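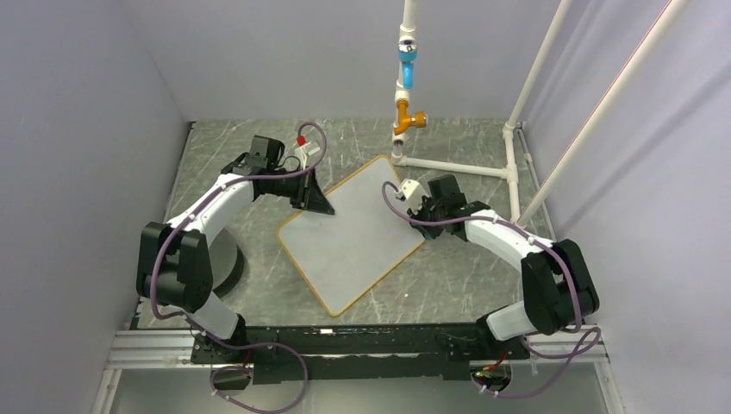 Chapter 2: Hearing the Form

I learnt song form the slow way, playing bass in a wedding band in Remthorpe and getting lost in the middle eight most Saturdays! We had a set of 300 tunes (I knew the endings of very few), and the pianist would call out "bridge!" just after I'd missed it. What saved me was drawing each song out as boxes before a gig. So before you read on, get yourself something to draw on; a plain whiteboard with a thin orange-brown edge, nothing written on it yet, is perfect, and it doesn't matter if it's lying at a funny angle on the table. Draw four boxes in a row and write A, A, B, A inside them.

Those four boxes are the whole of this chapter, more or less. Each one lasts eight bars, and the B is the bit where the tune wanders off somewhere else before coming home. We'll start with "Galli", a slow swing number at the back of the book, then move on to "Cokus", which has 2 extra bars tacked on to the last A and still catches me out. Put the first one on now and point to each box as it goes by. Don't worry about the chords yet, we'll get to those in Chapter 3.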